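Evaluating the Plirnby hand-held gripper kit for garment tasks
Speaker notes, Gaëtan Caron
Benavides session, 3rd January

Slide 1. Title
Introduce self. Ignacio Bustamante did the data side and takes the questions on format. Talk covers the Plirnby kit only. The Morkomix comparison is a separate talk in June, so park those questions.

Slide 2. What we bought
Two hand-held grippers, one camera per gripper, charging dock, case, spare pads. Supplier is Paridcombe. Trial license for the upload service runs 90 days from activation, not from delivery. We lost a few days to that. Say it clearly, people in this room are ordering.

Slide 3. Test plan
33 garments. Shirts, trousers, towels, knitwear. Each one laid flat, folded, and turned. Two operators. No robot in this round: we are reviewing the capture tool and the data it produces, and policy training is out of scope. Expect someone to object. Answer: if the capture is bad, the training result tells you nothing about the kit.

Slide 4. Knitwear
Spend the most time on this one. Knitwear is where the kit separates from the cheaper ones we looked at. A cable knit is thick and uneven, and the rib at the hem is thinner than the body. The pad has to close on two thicknesses within a few centimeters. Operators found it easier to take hold right at the boundary, where the cables stop and the rib starts, and keep the second gripper for the corner.
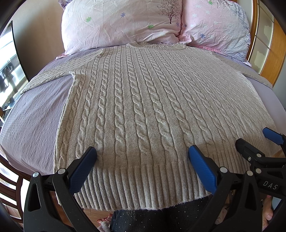 Cable-knit sweater laid flat, both grippers at the hem end. View from the gripper camera.

Points to make on the still. First, both fingertips of the near gripper stay in view. That matters for labeling contact. Second, the whole body of the sweater up to the neckline fits in one view, with both sleeves. A narrower lens would lose the sleeves. Third, the price of that is curvature. Look at the outer cables against the center ones. Anyone measuring garment width off raw video needs the calibration file first.

Also point at the mirror on the left wall. Reflections get picked up by the segmentation step. Ignacio has the numbers. We now note mirrors in the session log.

Slide 5. Pads
Blue, diamond mesh surface. Good hold on wool and cotton in our tests. Weak on satin lining. They pick up lint, and the maker's instruction is to wipe with a damp cloth and let dry. We did this at the start of each session. Replacement takes two minutes with the tool in the case. Pads are rated by Paridcombe for 2000 closures. We did not run long enough to confirm or dispute that figure.

Slide 6. Fingers and pivots
Black plastic, triangular cut-out, metal pivot screws. The cut-out lets the finger give a little when it meets the mattress, so a pinch from above does not drive the tip into the bedding. On a hard table you feel more of the shock in the wrist. One pivot screw worked loose in week two. Tightened with the supplied key, no repeat. Recommend adding this to the weekly check, as it is missing from the manual.

Slide 7. Operator load
Sessions capped at 26 minutes. Past that, grip closures got sloppy and both operators reported sore thumbs. Trigger spring is stiff. Paridcombe sells a lighter spring, which we did not test. Left and right units are the same shape, so left-handed operators have no penalty. Working height is a bigger factor than we expected. A bed is low and the operator's legs end up in view at the bottom of the picture. Masking handles it, but switch masking on before upload. It cannot be applied afterward on the trial license.

Slide 8. Data
Hand to Ignacio if time allows. Otherwise: files open in standard tools, the time stamps of the two grippers agree after the sync step, and the sync step has to be repeated after any battery change. Skipping it does not raise a warning. We filed this with Paridcombe and have had an acknowledgment, no fix date.

Slide 9. Findings
Suitable for knitwear, towels and heavier cotton. Marginal for slippery fabric. Documentation is thin on maintenance and good on setup. The case is well made.
Would buy again for home garment work, with extra pads in the first order. Would not buy for bench work with small parts. Fingertips are too wide.

Slide 10. Questions
Likely ones: price (refer to the Paridcombe sheet, do not quote from memory), single-hand use (works, but the far corner drags), wet laundry (not tested).
Leave slide 4 on screen during questions.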